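Tollow extends its spring tour after sold-out opening run

The musical that has had people humming on the bus home all month is hitting the road for longer. Tollow, the folk-rock show set in a harbour town over a single stormy night, has added seven new towns to its tour, and tickets for all of them go on sale at 10am on the first morning of November.

If you missed the opening run at the Marti Theatre, you were in good company. Every seat went before the second preview, the returns queue stretched past the bakery most evenings, and the extra matinee filled up in a single lunchtime. It is lovely to see a brand new show, with no famous film or hit album behind it, get that sort of welcome.

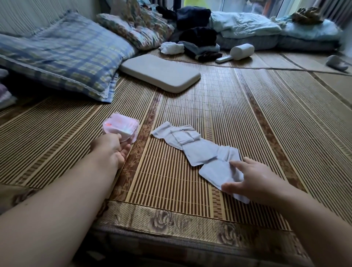

Two hands at work over a bamboo mat, one holding a small wrapped pad.

So what is all the fuss for? The songs, first of all. The score moves from sea shanty to full-throttle guitar and back again, often within the same number, and the cast play nearly everything themselves. There are eight performers on stage and between them they manage fiddle, accordion, two drum kits, a double bass and a set of tuned buoys that gets a cheer of its own every night. The second act opener, sung almost in the dark with only a hand bell for company, is worth the ticket price alone.

Then there is the staging. Erkus, the design company behind last year's much-loved puppet opera, has built a harbour wall that splits, tilts and finally turns right round during the storm. From the stalls it is thrilling. From the circle, where you can look down and watch the cast scrambling along the top with their instruments strapped to their backs, it may be even better!

The whole set has had to be rebuilt in lighter sections for the tour, so that it can go up in one day and fit through some very narrow dock doors. The makers promise the turn is staying in, and that the smaller houses will feel the wind machine rather more than the Marti audience did. Take a jumper. 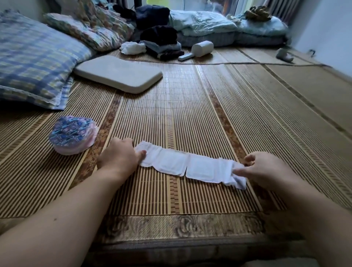 A long white pad held flat at both ends.

The tour begins in the north in February and works its way down the coast, with six nights in most towns and a fortnight at the Zuten Playhouse, where the company will also run daytime singing workshops. These are open to anyone over the age of 12, you don't need to read music, and each group will perform the harbour chorus from the stage before that evening's show. Places are limited to 40 per session and can be booked through the Playhouse box office.

Two of the original cast are leaving for other work after Christmas, and their replacements will be announced in the new year. The rest are staying put, and so is the band (which is to say, the same people). There is one new song too, written for the lighthouse keeper, who had surprisingly little to sing in a show with a lighthouse in the middle of it.

A cast recording is also on the way. It was made live over the last three nights of the opening run, so expect stamping feet, a good deal of whooping and at least one dropped tambourine. It will be on sale in the foyer at every tour venue, and as a download from the spring. 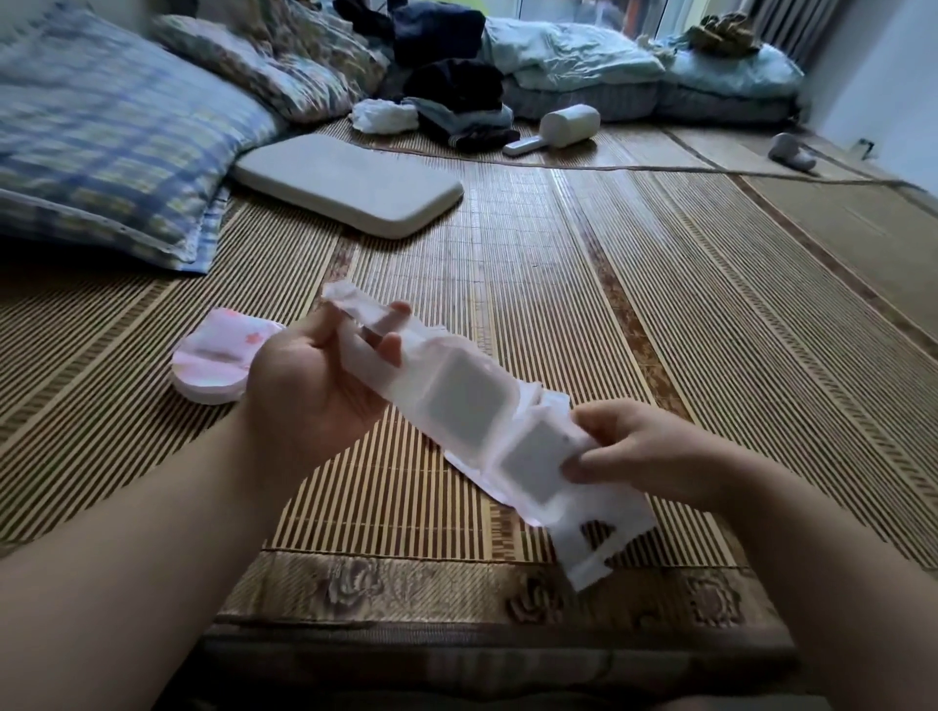

Booking and performance details

Evening shows start at 7.30pm and matinees at 2.30pm. The running time is two hours and 20 minutes, including an interval. There are loud bangs, flashing lights and a lot of stage smoke in the storm scene, which comes just before the interval. Each venue will offer one captioned and one relaxed performance - ask the box office for dates when you book. Under-16s go half price at all matinees.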